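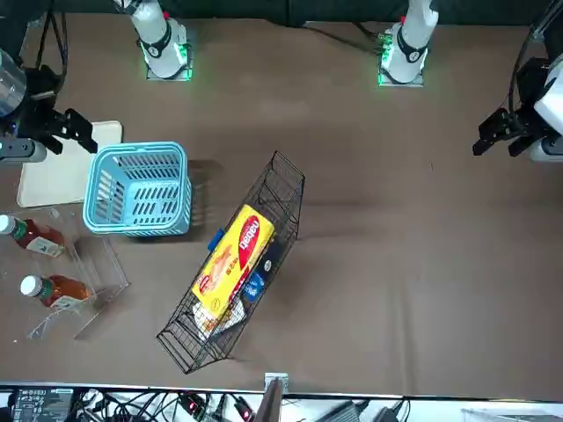
## Chapter 4: Two Arms, One Table

By now you have spent three chapters with a single arm, and I hope you and it are on reasonable terms. You can send it to a point, open and close its fingers, and bring it home again without alarming the person at the next desk. This chapter gives you a second arm, and with it a whole new set of things to think about (most of them enjoyable, I promise, though perhaps not on the first afternoon).

Our companion for the chapter is a student project called Stilton, named after the cheese its founders had for lunch. It began in June as a club activity under Costel Toma, whose notes I have borrowed from freely, and its task sounds like very little: sort out some shopping. A person does this while chatting on the phone. Two arms need to be told who reaches first, who waits, and what to do when both want the same spot.

Shopping makes a lovely teacher, too, as no two bits of it behave alike. Take the table at the start of this chapter. The big yellow box in the wire basket has flat sides and keeps its shape, but it partly hides the crinkled white package at the lower end, so the order of picking matters. The bottles of iced tea are lying down in their clear organiser, which asks for quite a different approach from a bottle standing up. And the basket itself lies at an angle, so a program that expects everything to be square to the table edge will have a poor time of it.

Before you read on, take a sheet of paper and plan the job by hand. Draw the table from above, give each arm its own side, and shade the part both can reach. Stilton's students made 61 of these sketches before they were happy with one, and they still argue over number 40.

We start in Section 4.1 with that shaded part, the shared zone, and a simple rule for taking turns in it. Keep your sketch beside you, and a rubber as well.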